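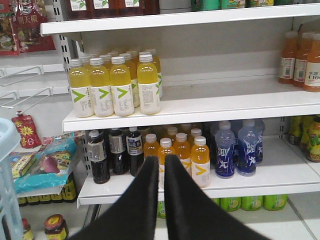

A liquid has no shape of its own. It takes the shape of whatever holds it, and its top surface settles level because gravity pulls on every part of it. Drinks in a store, such as orange juice in bottles on a white metal shelf, follow this rule. Tilt a bottle and the liquid moves until the surface is level again. The amount of liquid stays the same. This amount is called volume.

Volume can be measured in milliliters. There are 1,000 milliliters in a liter, so a jug that holds 2000 milliliters holds 2 liters.

Try it: pour 132 milliliters of water into a tall glass. Mark the level with tape. Pour the same water into a wide bowl. The water is not as deep, but its volume has not changed.

Text by Marietjie Mokgethi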